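Speaker notes: What the Box Doesn't Tell You
Selling handmade door and table decor online, and reading your reviews
2 May 2023, back room session, Chaminda Gamage
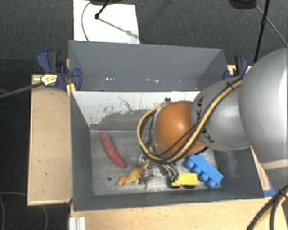 Slide 1: a few toys in the lower part of a big gray bin.

OPENING (go slow, people are still finding chairs)

Hi everybody! So happy to see this many of you. I'm Chaminda, I make garlands and door swags, and I've been selling them online under the name Findulness for long enough to have made most of the mistakes I'm going to talk about tonight.

Ask: who here has read a review of their own work and wanted to throw the laptop in the pond? Wait for hands. Put up mine.

Thank Unnur Mogensen for the room and the coffee. Mention the sign-up sheet by the door.

SLIDE 2: 842 REVIEWS

Last July I sat down and read every review I'd ever had. All 842 of them, with a pencil. It took me two evenings and a lot of toast, and I loved it (I did not expect to love it!).

What I was looking for: what did the person think they were buying? I skipped the stars completely. A five-star "so pretty" is lovely but I can't do anything with it. A two-star "I thought it would cover the whole door" is gold.

Biggest pile by a mile was size. After that, color. Then shipping damage, then smell. Yes, smell. Eucalyptus is strong, folks.

SLIDE 3: SIZE

My best-selling garland is 17 inches across when it's folded for the box and a good deal longer hung up. Guess which number I had in the listing. Pause for laugh.

Things I changed:
Measurement goes in the first line of the listing, in the title if it fits.
One photo with the piece on an ordinary front door, the whole door showing.
One photo with a coffee mug next to it.
I say what it's measured from, tip to tip or frame only.

Irina Vasiliu does this better than me. Her Nindow table wreaths come with a drawing of a dinner plate printed at real size, so you can lay it on your own table before you order. I was so jealous when I saw it. Irina, wave!

SLIDE 4: COLOR

Short slide. Take your pictures by a window in the morning. Don't fix the red. If the ribbon is more brick than cherry, write "brick."

I had a burgundy bow that came out bright pink on some phones. I now write the ribbon maker's color name in the listing too and people do look it up.

SLIDE 5: PACKING

My favorite part, stop me if I run over.

Show the sample boxes. Pass the small one around first, the big one is awkward.

Anything glued gets a shake test before it goes in. Hold it upside down over a towel and give it three good shakes. If a berry drops, reglue and leave it overnight.

Tie the piece to a card backing in two spots. Tissue inside the loops, so the bow keeps its shape. I stopped using those plastic bags with the sticky strip, they grabbed the moss and pulled it right off.

Box size: if it's huge, people expect something huge. Wagner Honorato told me he moved his Ersoy ornaments into smaller boxes and the "smaller than I thought" notes dropped off a lot. I tried it too and yes, same for me! Cheaper postage as well.

Put a loose-bits envelope in. Two spare berries, a bit of wire. Customers adore it and it costs pennies.

SLIDE 6: ANSWERING A BAD ONE

Read out the example (the one about the pumpkin swag, on the card in my pocket).

Wait a day. Then write back short: thank them, say what you'll do, do it. No long story about your supplier. Future buyers read your answer more closely than they read the complaint, so write it for them.

I offer a refund or a remake. Most people pick the remake, and two of them are now regulars.

Necati Tatlı asked me beforehand about reviews that are plain wrong, for a thing you never sold. Report it once, and post one polite line underneath. Then go make something.

SLIDE 7: TRY THIS AT HOME

Pick your ten grumpiest reviews. Underline what they expected. Fix one listing this week, just one.

Sterkurham is the shared folder name, Unnur has the link. My listing template is in there along with the packing sheet. Please steal both.

QUESTIONS

If it's quiet, ask Irina about the plates. Get the sample boxes back before the break, the lids too.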